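Ginent G2 handheld gripper pair: six weeks of household tasks

Print this page | E-mail this article

Reviewed by Gyula Barta

The Ginent G2 is a pair of handheld grippers for recording manipulation demonstrations without a robot. The operator holds one in each hand, does the job, and the finger opening and tool pose are recovered afterwards from a head camera and printed markers. We bought a set in March to replace our older Ritance units, and I have used both on the same tasks to see what the extra money gets.

Price and contents

The Ginent pair costs 1309 euros. The Ritance pair cost us 476 when we bought it and is still on sale. For the difference Ginent supplies two grippers, spare finger pads, a calibration board and a licence for the tracking software. The head camera is not included with either product.

Each Ginent gripper is driven by the operator's own fingers through a short linkage. There is no motor and no battery. The Ritance uses a trigger and a spring, and the spring is too stiff. After an hour with it my grip on small items becomes noticeably worse, and the recordings show it as jitter in the finger opening.

Cloth handling

Most of our current work is wiping and folding, so cloth was the main test. A gripper that picks up a rigid block without trouble can be poor at cloth. The fingers have to close on a fold without pushing it away, then hold it while the hand moves sideways against friction.

The Ginent fingers are compliant enough to take up a bunched cloth in one attempt on a flat, painted top. On thin microfibre laid out flat I needed two or three. The Ritance fingers are stiffer and narrower, and they tend to pinch a small point of fabric which then slips out on the return stroke.

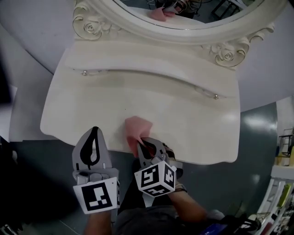 Curved edges are harder. When wiping towards a rounded front edge the wrist has to turn to keep the cloth loaded, and with the Ginent there is enough room behind the fingers to do so. The Ritance housing is deeper at the back and touches the surface first. Fahad Memon repeated the wiping set with his own technique, holding the tool much lower, and had the same contact problem at nearly the same wrist angle.

Marker tracking

Tracking is the weak point of most handheld sets. A single flat marker is lost as soon as the hand turns far enough, and the pose has to be interpolated. A cube gives the camera another face to work from, at the cost of bulk behind the hand. We ran both arrangements.

Over 2524 recorded episodes, the cube held its pose through nearly all wrist rotations we use for wiping. The flat marker was adequate for the hand that steadies an object and does little else. It was poor for the working hand. I would fit cubes for any task with large rotations and accept the occasional knock against a shelf.

Gloss is a separate matter. Strong overhead light on the marker print washes out the pattern, and the software then reports a confident pose that is wrong by several millimetres. Matt prints fix this. Ginent ships gloss ones - a poor choice at this price.

Mirrors need some care as well. A marker seen in glass is reversed and should be rejected by the decoder, and in our logs the Ginent software rejected them all. The older Katona tracker, which we still use for some arm work, needed its error correction turned down before it behaved.

Software and export

Calibration takes 6 minutes and survives a change of finger pads. Export to our Westosska arm controller worked after one axis was swapped in the configuration file. The manual has this axis wrong on the diagram and right in the table.

Verdict

Buy the Ginent if the work involves cloth or long sessions. For rigid pick and place in short runs, the Ritance is good enough. Replace the supplied markers in either case.

Related reviews
Ritance handheld gripper: first look
Katona tracker, second release
Westosska arm controller: setup notes
Choosing a wide-angle head camera

We use cookies to remember your settings and count visits. By continuing to use this site you accept our cookie policy.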